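Chapter 5
Buying a Tablet: Screens, Storage and What the Box Leaves Out

Before you start

Read this one with a spec sheet beside you, any tablet, doesn't matter whose. Most of the terms below are printed on it somewhere. Chapter 4 did phones. Tablets share a lot of parts with phones but get judged differently — bigger screen, longer life, usually passed around a household.

By the end you should be able to read a listing, pick out the three or four numbers that matter and ignore the rest. Also explain why two tablets with the same processor can feel nothing alike. Key terms: panel, resolution, refresh rate, flash storage, finish, update window.

The running case

We use one product all the way through, the Radia tablet from Distard. Mid-range, metal back, sold in grey and a darker grey. A Distard product manager, Amnuay Petchrat, let us see the early planning notes, and we quote from them in section 5.3. The Radia weighs 573 grams. Keep that number handy, it comes back when we get to one-handed reading.

Its rival in the exercises is the Masano. Lighter, plastic back, dimmer screen, cheaper. Neither is the right answer. Depends who's buying.

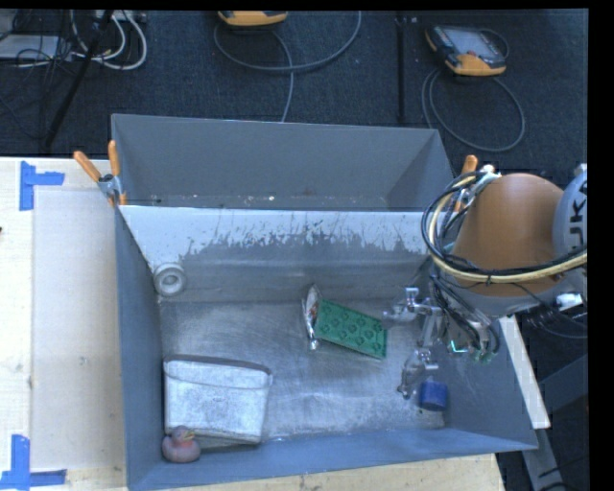 Finish is the part of a tablet that reviews cover in one line and owners live with for years. Coated metal, bare metal, painted plastic, glass. Each wears its own way. A coating can chip and leave a ragged edge, with the duller grey showing under it, like the whitish band along the sloping divider in the bin. Bare metal mostly picks up fine scratches and lighter streaks, same as the floor of that bin near the front. Neither kind of wear slows a tablet down, but both knock the resale price, and buyers of used tablets look at the back frist. So put finish on your list, under the screen and over the camera.

Storage next. The listed figure is never the figure you get. System files take a share, then the apps that come preloaded, and what's left is yours. On the Radia the system takes 22 gigabytes before you've signed in. With the Lukáč keyboard app and the other extras it's 29. Fine on the large model. Tight on the small one, especially if kids are downloading shows for a car trip.

Then updates. A tablet sold in November with old software is already partway through it's update window. Check when the model came out, not when you bought it. More on this in section 5.4.

Warm-up

Find a tablet listing online. Write down the weight, the storage, the release month and whatever it says about the back. If one's missing, write "not given" — we'll come back to those blanks in section 5.2.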